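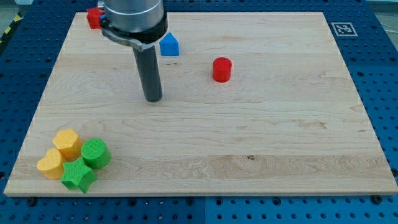

Figure 7.1 A maple board on a perforated metal work table.

Search this book
Search

Chapter 7
Watering by Hand, Hose and Drip Line

Most garden plants that die in their first summer die from the wrong amount of water. Some get too little. A good many get too much, from an owner who waters every evening whether the soil needs it or not. This chapter covers how water moves through garden soil, how to tell when a bed needs it, and how to choose between a can, a hose, a soaker hose and a drip line. Pumps and timers are left for Chapter 8.

You should already have done the soil jar test in Chapter 3. If you skipped it, go back and do it now, as the watering tables later in this chapter are sorted by soil type and you will need to know yours.

7.1 What happens to water in soil

When water lands on a bed, it fills the spaces between soil particles from the top down. The upper inch fills first, then the next, and so on. Water does not spread thinly through dry soil to a great depth. If you put down a small amount, you get a shallow wet layer with dry soil under it, and the roots stay in the shallow layer.

In sandy soil the spaces are large. Water goes down fast and leaves fast. In clay the spaces are very small, so water goes down slowly and stays a long time. Loam falls between the two. A sandy bed and a clay bed in the same yard, with the same tomatoes in them, may need to be watered on quite different schedules.

Slope matters as well. On a sloped clay bed, much of the water from a fast hose runs off before it can sink in. Two short waterings with a rest between them will put more water in the ground than one long one.

Mulch changes the picture again. A layer of shredded bark or straw slows the loss of water from the surface, but it can also soak up a light watering before any of it reaches the soil. Pull the mulch aside and look. If the ground under it is dusty, the watering was too light.

7.2 Checking a bed

There are meters for this, and some of them are good. A finger or a trowel will do for most home gardens. Push a trowel in to the depth of the blade, lean it back, and feel the soil at the bottom of the slot. If it holds together when you squeeze it, wait a day and check again. If it falls apart, water.

Check in the morning. Large-leaved plants such as squash and hydrangea often droop on a hot afternoon even when the soil is moist, and recover by night. A plant that is still limp at 7 a.m. needs water.

Check in more than one place. The end of a bed near a wall or under a roof edge is often much drier than the middle.

7.3 A case from Mimimside

The community garden at Mimimside has 20 raised beds fed from one faucet. For years each plot holder watered with a shared hose, and the last people to arrive on a hot evening waited a long time for their turn. Abrehet Weldu, who kept the garden's water records, read the meter through one August and found that the garden had used 262 gallons in a single day. Much of it had gone onto the paths.

The members agreed to lay drip line in half the beds and leave the other half on the hose. Štěpánka Bednárik drew up the layout and Oldřich Murín cut and fitted the line over two mornings. They bought a 100-foot roll of half-inch tubing for the main run and a second 100-foot roll of quarter-inch line for the beds themselves. The second roll ran short, and the last bed was finished with pieces from an older Rakora kit that somebody had in a shed. The fittings were a slightly different size and had to be clamped.

The drip beds used less water than the hose beds. They also had fewer weeds between the rows, where the soil stayed dry. The carrots were poor in both. Carrot seed needs a moist surface to sprout, and drip line wets the ground in spots, so the members went back to a watering can for seed rows and moved to drip once the plants were up.

We will come back to the Mimimside layout in Section 7.6, where you will work out the flow rate for each bed.

7.4 Choosing a method

A watering can is the right tool for pots, seed trays and new transplants. Choose one with a removable rose -- the sprinkler head on the spout -- so that you can switch between a soft shower and a single stream. A full two-gallon can weighs more than 16 pounds. Many people do better with two smaller cans, one in each hand.

A hose with a wand suits mixed beds where different plants need different amounts. Set the wand to a soft shower and hold it low. A shutoff valve at the handle saves walking back to the faucet.

A soaker hose leaks along its whole length. It is cheap and easy to lay, and works well on short, level runs. On long runs the far end gets less water than the near end. Most soaker hoses should be covered with mulch to keep the sun off them.

A drip line takes more time to set up. Each emitter lets out a set amount of water per hour, so once you know the rate you can work out how long to run it. Fit a filter and a pressure reducer at the faucet. Emitters clog without the first, and fittings blow off without the second.

Terms to know before you go on: emitter, rose, backflow preventer, field capacity, runoff, head loss.

Before reading Section 7.5, put a straight-sided can in your own bed, water as you normally would, and measure the depth of water in the can. Write it down along with the minutes you watered. You will use both figures in the first exercise.

Reader comments

Sorcha Gilmartin
The trowel check works but my clay is so hard by midsummer that I can't get the blade in. I use a long screwdriver. If it slides in, I leave the bed alone.

Dagmar Šťastný
Is the pressure reducer needed if you run off a rain barrel? My barrel sits on two blocks and I barely get a trickle as it is.

Sorcha Gilmartin
Dagmar, no, I took mine off for the barrel. Keep the filter though.

T. Vaněk
Section 7.6 has the quarter-inch table printed twice in my copy and the half-inch one is missing.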